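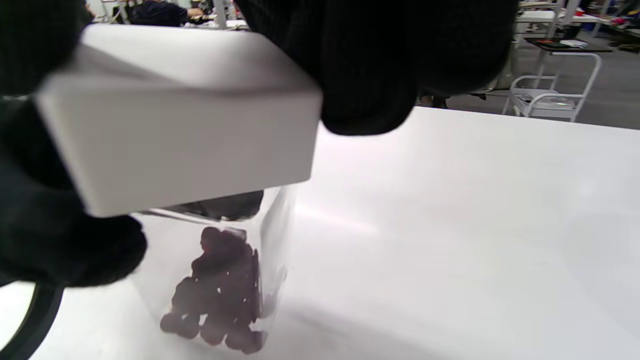

4 min read

Novham Family Pages: Set-Up Guide

Section 2. Creating a life story page

Use this section to set up a page for a person who has died. If the funeral home has already opened a page through Grastaseck, go to Section 5, Claiming an existing page. Two pages for the same person can't be merged later.

Before you begin

Have the person's full name, the dates you want shown, and the email address of at least one other family member. The story itself can be added at any time.

Opening the page

1. Sign in and select New Page from the left menu.

2. Choose Life Story. Do not choose Family Tree Entry. A tree entry has no guest book.

3. Enter the name as it should appear at the top. A maiden name goes in its own box and is shown in parentheses. Nicknames go in quotation marks between the first and last name.

4. Enter the dates of birth and death. If you only know the year, leave the month and day blank. The page will show the year alone.

5. Enter the place of birth. Towns that have changed names can be typed either way.

6. Select Save as Draft.

Note: A draft can be seen only by you and the people you invite. Search engines do not pick it up until it is published.

Writing the story

7. Open the Story tab. The box holds up to 4000 characters, including spaces. A counter under the box shows how many are left.

8. Type or paste the text. If you paste from a newspaper notice, check the line breaks and any accented letters. Names such as Thérèse sometimes come through with a question mark in them.

9. List the survivors under Family, one person per line, with the relationship first:

Son, Ghislain Marchand
Brother, Rosaire Lachance (Beaudoin)

The town in parentheses is optional. Spouses of survivors can go on the same line.

Caution: Do not put street addresses, phone numbers or the birth dates of living people in the Story or Family boxes. Both boxes are public once the page is published.

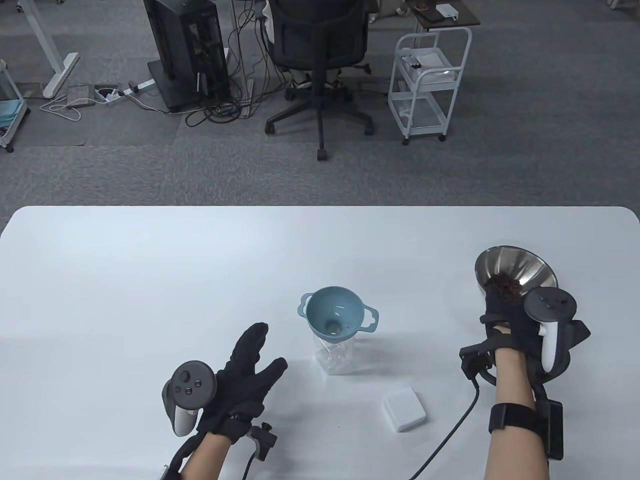 10. To list work, military service, clubs or church membership, open the Timeline tab and select Add Entry. Each entry takes a start year, an end year and a short line of text. Entries sort by start year. To place two entries from the same year in a certain order, drag them by the handle on the left.

11. If there will be a service, open the Service tab and enter the place and time. Check a.m. and p.m. before you save. Invited relatives are emailed each time this tab changes.

Inviting family

12. Select People, then Invite. You can invite up to 20 people to a page.

13. Pick a role for each person. Readers can view the draft. Editors can change the story and timeline. Only the page owner can publish or delete.

14. Name one editor as backup owner. If the owner's account is closed, the page passes to the backup owner after 39 days.

Note: If two editors have the Story tab open, the second one sees a yellow bar and can't save until the first has closed it.

Publishing

15. Select Preview and read the page through. Pay attention to the spelling of names in the Family box. Spell check skips them.

16. Select Publish. The guest book opens at the same time. To approve messages before they show, turn on Hold Messages under Guest Book first.

17. To print the page, use Print Layout in the page menu. Printing from the browser drops the timeline.

Changes made after publishing appear within a few minutes. Pages linked to a Desari archive update overnight.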